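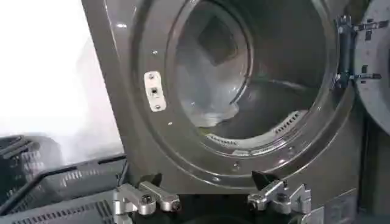 One regular user of the Buenaventura room remarked that a sock left under the lifter is easy to miss from a standing position, and that she had taken to sweeping the drum by hand before every load. The remark was made during the first round of interviews and led us to add drum inspection to the task list.

Resources > Working Papers > Shared Service Rooms > Section 4

Jul 19, 2022
By the Steseck Shared Rooms Group

4. Fixtures and reach

4.1 Washing machine

The room under study combines laundry with the sale of bottled and canned drinks. Its washing machine is a front loader (Figure 1). The features that bear on loading and unloading are the width of the door opening, the side on which the door is hung, and the form of the drum interior. The door is hung on the right and the latch strike plate is on the left, fixed with three screws. A user who stands square to the opening therefore has free elbow room on the left only. Users carrying a basket on the right hip tended to shift it before opening the door, and several set it on the floor.

The opening is bordered by a raised ring. In the interviews the ring was mentioned mainly in connection with unloading - wet sleeves and cords were said to drag over it and drop back inside. We recorded such a drop as a separate event only when the user had to reach in a second time.

The drum is stainless steel and carries a perforated lifter. Small items can lie close against a lifter and be hidden by it, depending on where the drum comes to rest. Across 101 unloading tasks logged in April, an item was left behind in 5. All were small cotton pieces. None was found by looking alone; each was recovered when the drum was turned by hand. The posted instructions, supplied by Horkance, ask users to "check the machine" but do not mention turning the drum. A revised wording has been proposed.

4.2 Drinks shelving

Drinks are held on a white shelving unit (Figure 2). Stock is arranged by product in long single-color runs, so that a shelf reads from a distance as a band: clear bottles on the uppermost shelf, amber-orange below them, red below those. Cans are grouped at the inner end of the red shelf. A white wire basket at the top of the unit allows the bottles in and behind it to be seen through the grid.
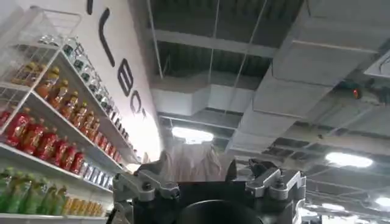 Figure 2. Drinks shelving viewed from below, with wire basket at top and wall lettering behind.

Dense facing has a known cost. Where bottles stand tightly together, a hand cannot pass between them and the bottle must be taken by the cap or neck. Seated users and children also see mostly shelf edge and bottle fronts on the upper levels, and cannot judge how far back a row extends. In the reach trial, 50 selections were made from a seated position. Selections from the top level took longer than those from any other level, and 2 were abandoned. Color was the cue named most often when users were asked how they had found a product. Label text was seldom named.

The order of products followed the Trurkis stocking sheet, which assigns shelves by sales and takes no account of weight. We suggest that full bottles be kept off the uppermost level where a lighter product is available. The wire basket was left in place for all trials.

4.3 Combined tasks

Most visits joined the two fixtures in one sequence: load, start, buy a drink, wait. The reverse order was less common and produced a particular difficulty. A user who bought first had one hand occupied at the machine, and the right-hung door then had to be opened and held clear with the other. A ledge for drinks near the machine would remove the conflict. It was outside the budget of the present work and is taken up in Section 6, together with the question of door side.

Contact: Steseck Shared Rooms Group, Publications Desk | Copyright 2022 | Back to top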